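Catalog > Handheld Tools > Two-Jaw Grippers > Umard H2

Search products, part numbers, manuals Search

Zollport Umard H2 Hand-Held Gripper

The Umard H2 is a hand-held two-jaw gripper for recording manipulation tasks without a robot in the room. The operator holds the tool, squeezes the trigger and does the job by hand. The camera on the tool records the work from the same viewpoint a wrist camera would have on an arm. The same jaw set mounts on the Fledgate arm flange, so the contact surfaces used in recording are the ones used in playback.

The H2 is sold as a single unit or as a matched pair for two-handed work. Pairs are calibrated together at the factory and carry the same serial number with an L or R suffix. Units bought singly can be paired later, but the jaw zero has to be set again on both.

Jaws and pads

The jaws are black and step in toward a narrow tip. Each inner face carries a ridged blue pad. The pads are a wear part. They press into a slot from the tip end and need no adhesive. Full jaw opening is 200 mm less the thickness of the pads fitted, and the linkage keeps the two pad faces parallel through the stroke.

Pads come in two grades. The soft grade is fitted at the factory and is the right choice for most household objects. The firm grade is meant for metal parts and anything with a sharp edge. Do not mix grades on one tool, as the held object will shift toward the softer side when the jaws close.

Thin and light objects

Grippers of this size are usually specified for cups, boxes and bottles. Thin round or tapered stock is harder, and it is the case we are asked about most. A chopstick lying on a tablecloth gives the pads very little height to work with, and the cloth moves if the tips drag. The narrow tips on the H2 are there for this job. Approach with the tips just clear of the surface, close at low trigger pressure, and lift before turning the wrist.
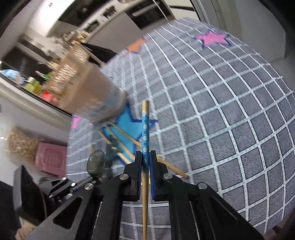 With the object upright between the pads, the ridges carry most of the load. Tapered sticks should be gripped toward the thicker end where the task allows it. If the object rotates in the jaws during a transfer, check the pads for polish before increasing the grip force. A shiny pad will slip at any setting the trigger can reach.

For sorting and placing several sticks in sequence, we suggest recording each pick as its own take. Takes can be joined in Seok, the desktop software supplied with the tool, and a bad pick can then be dropped without losing the rest of the run.

Linkage

Each jaw is driven through jointed links running on steel pins. The pins are replaceable and are supplied in sets with the service kit. Check them for side play every 12 weeks in regular use. Play at an outer joint shows up as a jaw that closes late, and Seok will flag it at the start of a session as a zero error.

The linkage is open. Flour, sand and sugar will get into it. Brush it out dry and do not oil the pins - oil migrates to the pads and is difficult to remove.

Specifications

Jaw type: parallel, two-jaw, linkage driven
Actuation: manual trigger, no motor
Pad grades: soft (fitted), firm (optional)
Camera: wide-angle, fixed mount, focus locked at factory
Recording time per charge: more than 7 hours
Charging: USB-C, cable included
Arm mounting: Fledgate flange, adapter plate sold separately
Software: Seok desktop, one seat per tool

In the case

Gripper with pads fitted, spare pair of soft pads, USB-C cable, pin driver, zero gauge, printed setup card. Matched pairs ship in one case with two of everything except the gauge.

Known limits

The wide-angle lens bends straight lines toward the sides of the view. Seok corrects for this on export, but raw files are left as recorded. Fast wrist movement in a dim room will blur the background, so add light before slowing the operator down. In two-handed work, keep the outer joints of the two tools apart, as they can catch on each other when both jaws are fully open.

Firmware 19 added separate trigger curves for the left and right tools. Units shipped before May need to be updated over cable. The update does not erase the jaw zero.

Ordering

H2-S single unit
H2-P matched pair
H2-PAD-F firm pads, set of two
H2-SVC service kit, pins and brush

Lead time for pairs is longer than for single units, and is confirmed on the order acknowledgment.

Contact Zollport | © Zollport | Back to top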